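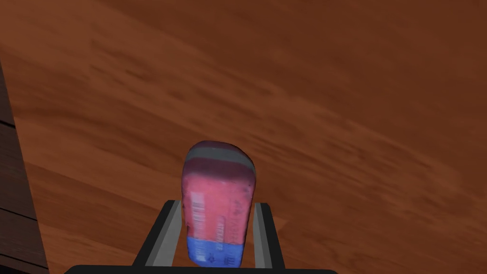

Carton storage, humid side: notebook entry 05/11/2018

Carried on from the July series. Same question as before: how far the side panels of a filled carton bow out when the board takes up moisture, and how much of that is the board and how much is the glue seam letting go. The July figures are not usable for the second part. The cartons were glued on two different days and the batches got mixed on the shelf.

Board

Irgate folding board, old stock, single coated. Grain runs vertically on all blanks this time. Gebremedhin Workneh checked the pile by tearing a corner strip each way and found a handful cut across the grain, which went in the scrap box. Any blank with a soft crease was also left out. Blanks conditioned flat in the test room overnight with a board on top, no weight.

Glue

Kiltero cold glue, one bead down the side seam, pressed by hand under the steel bar. The pot had a skin on it. Lifted the skin off and stirred, did not thin. If the seams fail early this should be the first suspicion. Note that the bead on the July cartons was put on with the brush, so the seam widths are not comparable.

Filling

Dry sand in a plastic liner, weighed on the Pitkänen balance. 671 g in each carton. The liner is folded over twice and taped, otherwise sand gets into the top flap and holds it open. Balance checked with the 200 g weight before and after filling, no drift seen on the display.

Cabinet

Direo cabinet, humid setting. The door seal is still poor at the lower hinge and the recorder shows a dip each time the room heating comes on. Packed the corner with foam strip. The dip is smaller but has not gone. Cartons stood upright on the wire shelf, not touching, filled ones on the upper shelf and empty ones below. The empties are there to show board movement with no load from inside.

Measuring

Bow is read at the middle of the wide panel with the dial gauge on the bridge. Bridge feet go on the panel edges, not on the score lines, as the score lines crush and the reading creeps while you watch it. Take the reading as soon as the foot is down. Joni Halonen and I each read the same four cartons without seeing the other's sheet. We agreed on three. On the fourth I had the bridge upside down.

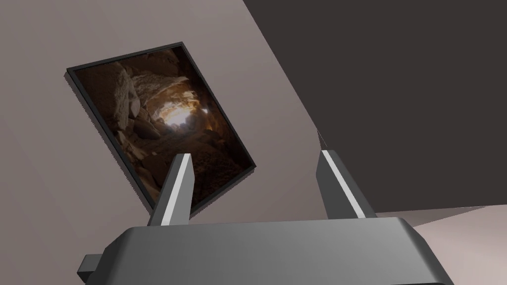 Fig. 2. Gripper from behind and above, fingers apart. Render.

First results

Filled cartons bow early and then slow down. Most of the movement had happened by the second reading. The recorder count at that point was 2470, counted from door closed. After that the change between readings is close to what the gauge can resolve and I would not draw a line through it.

Empty cartons move less, and some of the panels went inwards. The coated face is outside, so the uncoated face takes up water first and I expected it to lengthen and push the panel inwards on all of them. It did not. Possible that the crease stiffness decides it. No way to tell from this set.

One seam opened on a filled carton, number 51. Fibre tear on the lower half, clean glue on the upper half. The clean part looks like glue that had dried before the bar came down. So this is a pressing fault and the carton is struck from the table, although the bow readings before it opened are kept on the raw sheet.

To do

- Ring Irgate for the basis weight of the old stock. The label on the pallet is for the newer board.
- New pot of Kiltero. Date it on the lid.
- Door seal. Foam is a stopgap and it will not survive the next wash-down.
- Second set with the grain horizontal, same fill, same seam.
- Gauge battery is low.

Raw sheets are in the blue folder, filled cartons first. Cabinet left running, next reading is Joni's.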